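Handout 3: Coil springs on a rod

Work on the table as it stands. Lay the rod down first, then feed the spring on from one end, a few loops at a time. Keep the coils in line with the rod -- a loop that crosses its neighbor will catch. 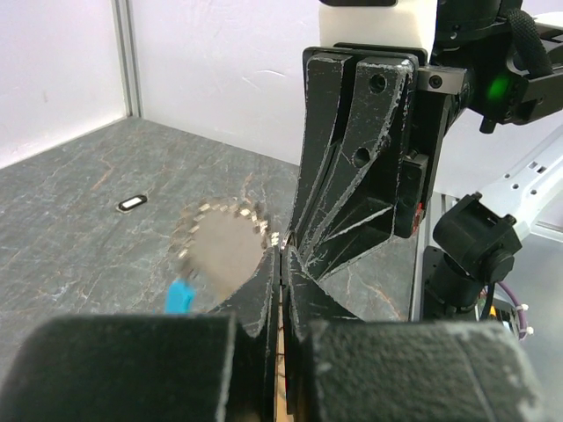 Malou Fogh asked whether a spring that has tangled once should be used again for measuring. It can be used for threading practice, but take a fresh one for the stretch readings.

Before you measure, look at the spacing along the whole length. Bunched loops at either end make the free length read short. Spread them by hand and note what you did. 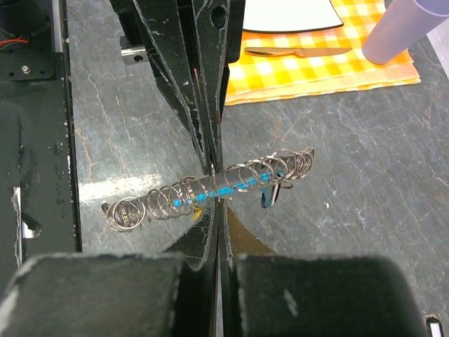
Fig. 2. Metal spring on a blue rod, loops bunched at both ends.

Comments (2)

Kaiwen Xiao: Do we write up the tangled end too?

Harpreet Paquette: Yes, one line in the notes column.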